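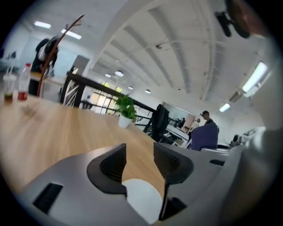 Detuning and Drift in Analog Polysynth Recordings: Measurements on the Floser Sessions

Project report, Music Technology, second year
Submitted in May

1. Background

Listeners often describe older synthesizer records as warm. Part of that impression is usually put down to oscillator drift, the slow change in pitch that comes from temperature and component tolerance in voltage-controlled circuits. Our project set out to measure how much drift is present in a finished recording, and whether listeners prefer it to a stable version of the same part.

The material is a set of multitrack sessions by the duo Floser, who gave us access to the stems of their second album, Kedby. The album has a slow, mostly minor-key sound built on pads and sequenced bass. All pads were played on one eight-voice analog instrument with the tuning routine switched off after power-up. The bass came from a separate monophonic unit and was left out of the study.

2. Material

We used the pad stem from one song, "Bellis." The tempo is 92 beats per minute and the part consists of held four-note chords, most of them two bars long. The stem was supplied as a mono file at 24 bits with no reverb. A light chorus had been printed on the first take, so the second take was used instead.

From the stem we cut 1322 separate notes. A note was kept if it lasted longer than one beat and if its fundamental was at least two semitones away from any other fundamental sounding at the same time. Notes from the bridge were discarded because the filter sweep there removes most of the energy above the fundamental and the tracker lost lock.

3. Method

3.1 Pitch tracking

Each note was band-passed at its expected fundamental and tracked with an autocorrelation method. The first 30 milliseconds of every note were dropped so that the attack did not affect the mean. Results were stored as cents above or below equal temperament, with the song's own reference pitch taken from the bass stem.

The analog instrument assigns voices in rotation. By following the order of note-ons in the recorded MIDI, we could assign each note to one of the 8 voices. The assignment was checked by looking at the third harmonic, which has a slightly different level on each voice card.

3.2 Resynthesis

Three versions of the first verse were prepared:

Version A: the original stem.
Version B: the stem with each note corrected to equal temperament, keeping movement inside the note.
Version C: the stem with both the offset and the movement inside the note removed.

All three were mixed back with the remaining stems at the levels used on the album and matched for loudness.

3.3 Listening test

Thirty listeners took part, all students in the department. Each heard every pair of versions twice, in random order, on closed headphones, and marked which one they preferred. They were also asked to rate how different the two versions sounded on a five-point scale. No training was given.

4. Results

The offset between voices was larger than the movement inside a note. Voice 3 was flat through the whole song and voice 7 was sharp. The others stayed close to the mean and changed order slowly as the song went on. Movement inside a single note was small and in many cases close to the resolution of the tracker.

In the listening test, version A was preferred to version C by a clear majority. Preference between A and B was weaker, and several listeners reversed their choice on the second hearing. B and C were rated as nearly identical. These results fit the measurements: most of the audible effect comes from fixed differences between voices, and little of it comes from drift in the strict sense.

5. Sources of error

The corrected versions were made with a commercial pitch editor, which leaves small artifacts at note boundaries. Some listeners may have responded to these. Version B has the same boundaries as version C, so the comparison between those two is safer than either comparison with A.

Voice assignment fails when a note is stolen. This happens in the second chorus, where the chords overlap. We removed the affected notes by hand.

6. Further work

The same analysis should be run on Floser's earlier single "Ulla," which was recorded on the same instrument after a service. If the voice offsets are smaller there, a new listening test with matched chord voicings would be possible. The tracking script needs a better way to handle closely spaced fundamentals before it can be used on denser parts.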